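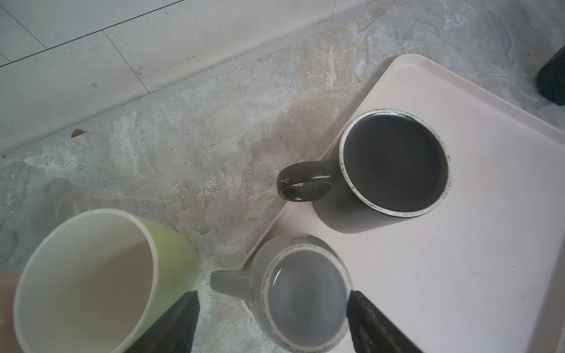 From: Gopinath Shenoy
To: catering-staff list
Subject: Re: Robot in the second floor pantry

Dear all,

Kalliopi wrote:
> I read that from September the arm will do the cups in the pantry.
> What happens with the morning hours of Rekha and me? And who is
> responsible when a mug breaks?

Thank you, Kalliopi, these are fair questions. I answer for the pantry only, I don't know yet the plan for the canteen.

The hours stay the same. On a normal day we handle 400 cups, and the arm is allowed to do 100 of them at most. It lifts a mug with its two fingers and it works with the pink tray on the counter. Filling the machines, wiping and the guests remain with us. What changes is that one person must stay near it until 10:30, and I know this is not a pleasant kind of work — you wait more than you do. I have asked Harish to make this turn two hours maximum per person.

A broken mug goes in the Skunik log, not in your personal report. Please write also the color of the mug, because Harish wants to compare the light ones and the dark ones.

Please don't turn the handles for it. If we help, the log looks better than the truth, and later they will plan our shifts from that log.

Aishwarya has the training list.

Regards,
Gopinath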